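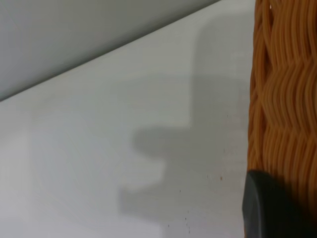
Aba Acheampong
Community and Media Manager, Ukico

Piltport households looking to tidy up a crowded pantry or hall shelf will have a new helper this July, when homewares maker Ukico brings out its Jeretell range of woven storage baskets.

The range comes in 7 colours, among them a warm caramel-orange and a deep brown, and it grew out of many long and very cheerful conversations with customers who told us they loved the look of a woven basket but had nowhere to keep the spare ones. So we made them to nest! The brown basket sits down inside the tan one with its braided rim and little looped handles on top, and the pair takes up the table space of a single basket until you need them both.

"My own kitchen was the testing ground, and my family has been very patient," said designer Njoroge Mugo. "Onions, tea towels, the mail, odd socks, it all went into a basket at some point, and I kept going back to the rounded corners until I was happy with them."
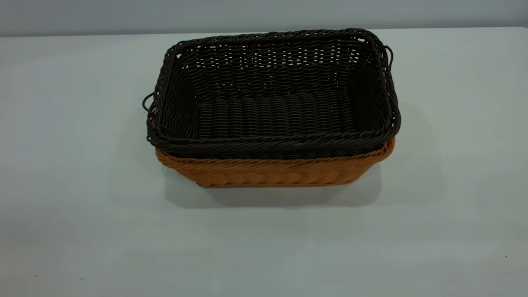 Where to find them

The first 3000 baskets will go to our Piltport shop at 302 Wharf Street, with a further 1000 set aside for online orders. Our shop manager, Leif Sjögren, will have a table out from 10 a.m. so that neighbours can stack and unstack them to their hearts' content, and you're very welcome to bring along the measurements of that awkward cupboard at home.
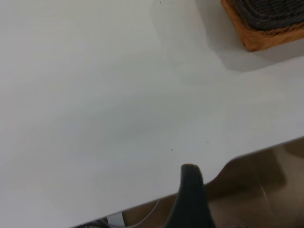 Media enquiries

Samples and colour cards are available from Aba Acheampong at the Ukico office in Piltport.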